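Annatjie Steyn sleeps in a van she describes as "a wardrobe with a steering wheel". She bought it in June, drove it 322 miles to Dorkodham and discovered that the bed only folded flat with the back doors open.

"It rained," she says. "My feet were very clean."

The cure was a Plonorley roof tent, which took two people to lift and one to regret. Her friend Yến Kim held the ladder and, by both accounts, the instructions.

"Yến read them aloud in the wrong order - I've forgiven her for most of it," Steyn says.

Would she go back to hotels? She looks pained. "I've spent 3,508 pounds on not staying in hotels. I can't afford to like them now."

The awning is next. She is putting it off until spring.

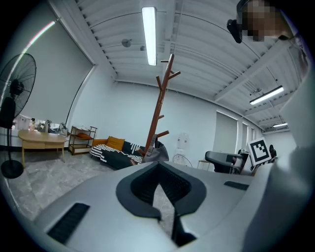
Leaning in, top right, with grey housing in front.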